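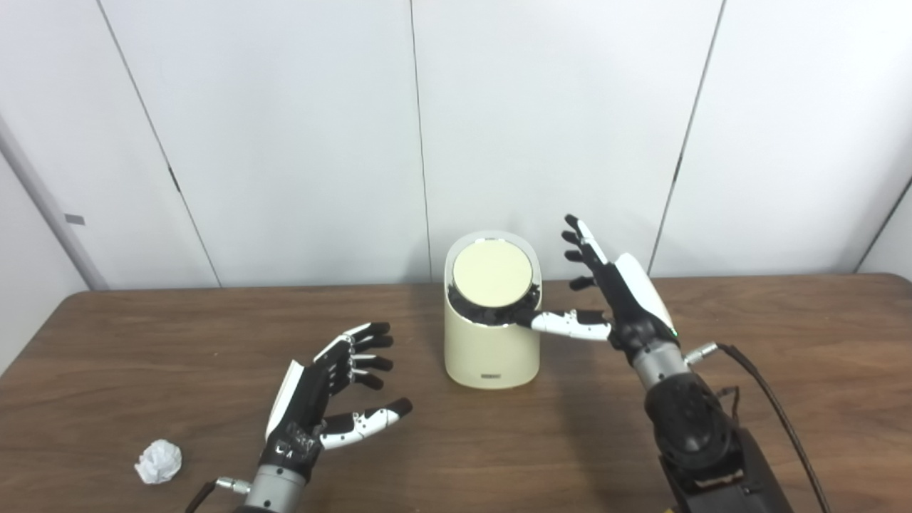

*A cream bin with its pale yellow lid, on a wooden table.*

We met our guide, Candela Calvo, by the old harbour steps in Skovness, and within five minutes I knew I'd picked the right walk. She grew up two streets back from the water and talks about the place the way you'd talk about a favourite aunt. There were nine of us, well wrapped up, and she set off at a good clip towards the rope lofts.

The lofts are wonderful! They run along the quay in a long leaning row, tarred black, and you can still smell it when the wind drops. Candela had a key to number 34, where the floor is worn into a groove by men walking backwards as they twisted the rope. I stood in it. I could have stayed there all morning.

From there it's a steep pull up Gullow Lane to the merchants' houses, with their painted doors and carved fish over the lintels (look for the one that is plainly a seal). Halldóra Ketilsson lives in the tallest and lets the tour into her hallway, where the tiles came over as ballast and were laid in whatever order they came out of the crate. She was in her slippers and very kind about our boots.

We had a short stop at the Brynjólfsdóttir bakery — rye buns with caraway, still warm, and strong coffee — before climbing the 53 steps to the chapel. The view takes in the whole bay as far as Gorken light. Baldur Bjarnason looks after the bell and let two of us ring it, me included. It's much louder than it looks.

The walk takes just under three hours and costs 20 a head, bun included. Wear something with a grip, as the lane is cobbled all the way and slick in the mornings. Candela goes out daily from September until the spring, and the lofts are only open to groups, so book ahead. I'm going back for the evening version, which goes round by the boatyards and finishes with soup.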